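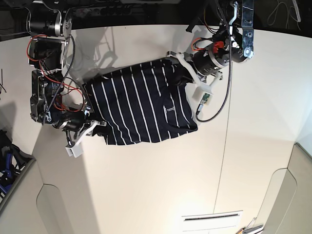

Recording drums in a large concrete room

Slap echo between parallel walls is the main fault. Clap once at the kit position and move the kit until the flutter drops.

Hang moving blankets behind the drummer only. Leave the far wall bare for the room pair.

Set the room mics 2 m apart at knee height. Cut 313 Hz by a few dB if the toms ring.

Gate the snare reverb last. Toon Verhoeven's session notes from the Tremden mill use a slow release, and the tail stays even.

Tape cable runs before the amps go on.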